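Nustedbridge to Move Water Billing to Monthly Cycle in August

Nustedbridge will stop sending quarterly water bills and begin billing every household monthly starting in August, the town's utility office said in a notice to account holders. The change applies to residential and small commercial accounts. Large users, including the Stutari bottling plant and the two schools, are already on a monthly cycle and will see no difference.

The switch follows the replacement of the town's older mechanical meters with units that report readings by radio. The old meters had to be read by hand, and the office had enough staff to walk every route once a quarter. The new units transmit a reading every night to collectors mounted on the Trorunska water tower and on the roof of the pump house.

Rates do not change under the plan. The base charge, now billed as a single quarterly amount, will be divided by three and listed on each monthly bill. The usage charge will still be calculated per 1,000 gallons, with partial units carried forward to the next bill instead of being rounded up.

Yesenia Salinas, who manages the utility office, said the most common question from customers concerns the tier limits. Under the current system, a household moves into the second price tier after a set volume per quarter. The monthly limit will be one-third of that figure. A household that uses most of its water in a single month, such as one that fills a pool in early summer, could cross into the second tier where it would not have done so before.

"We ran last year's nightly readings through the new limits for the streets that already had the meters," Salinas said. "Most accounts came out within a dollar or 2 over the year. The ones that moved more than that were nearly all irrigation."

To account for seasonal use, the office will allow one adjustment per account per calendar year. The customer picks the month, and usage above the first tier in that month is averaged with the month before and the month after. Requests must be filed within 40 days of the bill date. The form will be available at the counter and on the town website.

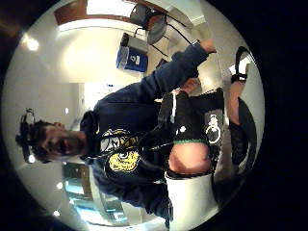 Leak alerts are the other main change. The collectors flag any account that shows continuous flow for 24 hours, meaning that no hourly interval in the period registers zero. Under quarterly reading, a running toilet or a cracked service line could go unnoticed for most of a billing period. The office will now send a text message or a letter, depending on the contact information on file, on the second working day after a flag is raised.

An alert does not shut off service and does not lead to a charge. It also does not identify the source of the flow. Customers who receive one are asked to close the main valve inside the building and check whether the dial on the meter display keeps moving. If it stops, the leak is on the indoor plumbing. If it continues, the leak is between the meter and the valve, and the customer should call the office before digging.

Responsibility for repairs is unchanged. The town maintains the main, the connection at the main, and the meter itself. The property owner maintains the line from the meter to the building.

Jovita Ocampo, who owns a laundromat on Shibata Avenue, said at last month's public meeting that monthly bills would make her costs easier to plan. She asked for the reading date to be printed on the bill next to the due date, and the office has agreed to add it.

Brahim Benjelloun, a landlord with several small rental buildings, raised the matter of tenant turnover. Under the quarterly system, a tenant who left in the middle of a period was billed on an estimate. With nightly readings, the office can issue a final bill using the recorded value for the move-out date – provided it receives notice at least 3 working days ahead. Without notice, the account stays open in the departing tenant's name until the next regular reading.

Paper bills will continue at no extra cost. Customers enrolled in automatic payment do not need to re-enroll, but the withdrawal will take place each month, on the 20th or the next business day. Those who pay through their own bank's bill-pay service will need to change the schedule themselves, as the office cannot edit payments set up outside its system.

The final quarterly bill covers usage through the end of July. It will be mailed on the usual schedule, and the first monthly bill will arrive a few weeks after it. Because the two will fall close together, the late fee is waived on the first monthly bill for all accounts. Interest on older balances is not affected by the waiver.

A small number of properties still have mechanical meters, mainly where the meter pit is flooded or covered by paving. I-hsuan Yip, the field supervisor, said crews would contact those owners to arrange access. Until the meters are replaced, the accounts will be billed monthly on an estimate, with a manual reading every third month and a correction on the following bill.

The utility office is open from 8:30 a.m. to 4 p.m. on working days. Account numbers will stay the same.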